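Notes from the Tiled Corner: Teaching Fison When to Let Go of a Plan

I promised myself I'd write more often this year, and it's already November, so get a cup of something warm because I have a backlog and I ramble.

For anyone new, I work on Fison, the planning layer that sits between our perception code and the two arms. Perception says "there's a screwdriver, it's lying like so," Fison works out which arm goes and by what path, and the controller does the actual moving. The task I've been living with all fall is about as humble as they come: one screwdriver, one yellow tray, and two arms that both think they're the right one for the job.
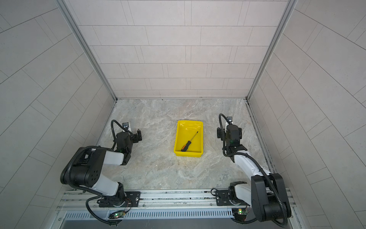
The handoff problem

Fison used to assign an arm once, at the start, and stick with it to the bitter end. That's fine on paper (and in the simulator, where I wrote it, feeling very pleased with myself). But a screwdriver lying at a diagonal can suit the left arm or the right arm almost equally, and the score would wobble between them depending on a few pixels of noise in the handle angle. Two identical starts, two different arms, and a log I couldn't make sense of at eleven at night.

What I do now is let both arms propose a grasp, score the pair, and add a small penalty for changing our mind. The penalty is the whole trick! I swept it over 200 values before I noticed that anything in the middle of the range behaved the same, so I picked a round one and went home.

The second thing was where the screwdriver is. In the tray or next to the tray turns out to matter a lot more to a planner than it does to you and me. With the tool on the floor, a few fingers' width from the rim, one gripper finger has to come down in that narrow strip, and the collision checker (which pads everything, bless it) would throw out perfectly good grasps.
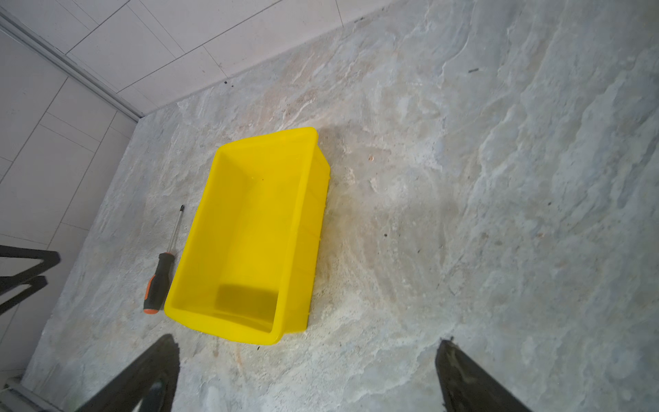
Spanos Lab, Motion Planning and Tooling Group

So I shrank the padding, but only along the closing direction and only for the last stretch of the approach. I'd love to claim this was elegant. It was one extra argument passed down through 13 functions, and I have apologized to everyone who reviews my code. Still, the planner finds grasps in that gap now, and the checker still complains loudly when I feed it something silly.

Then came the shiny things. Our depth estimates are lovely on the dull floor and pretty hopeless on chrome and glossy yellow plastic. A highlight slides around as the wrist moves, and the pose tracker would happily follow it off into nowhere, dragging the screwdriver's estimated position along for the ride.

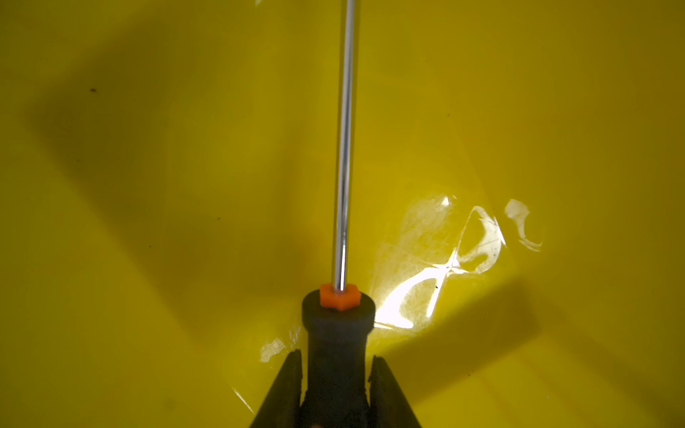
My fix was to trust the handle and mostly ignore the shaft. The handle is dark and matte and has a nice shape, so the tracker can hang on to it, and the shaft direction gets filled in from the model of the tool. I also drop any pixel brighter than a threshold before the fit. I rendered 2,000 synthetic views to tune that threshold, and I'm a little sheepish about how long I spent adjusting the lights in them.

All of this gets replayed through Brotavano, our log viewer, which I complain about constantly and couldn't live without. It scrubs both wrist views and the planned paths together on one timeline, so when Fison makes an odd choice I can step back to the very update where the scores crossed. It did choke on any log over 300 megabytes until last month. Now it loads them in pieces, and I have so much of my afternoon back.

Next on my list is the floor. A marbled pattern full of veins and specks is a wonderful way to find out how jumpy your segmentation is, and ours is jumpy.
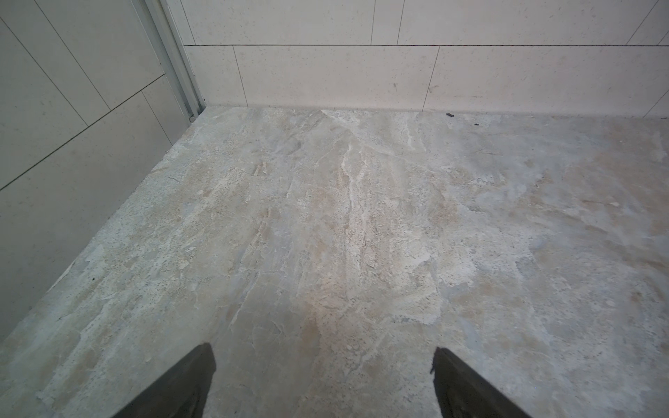 Posted by the Fison maintainer, 4:40 p.m.

I've started a "nothing here" test, where the detector gets views of bare floor and wall and is supposed to come back with an empty list. It's a small test and I should have written it ages ago. The old detector loved to report little tools wherever a dark fleck sat near a streak, always with great confidence. Asking for agreement across several consecutive views clears up most of it, at the cost of a slightly slower start, and I'm still deciding whether I mind.

If you use Clakard for your configs like we do, the new padding option is off by default, so add it to your planner section before you go looking for it. I forgot to do that myself and spent a whole morning puzzled.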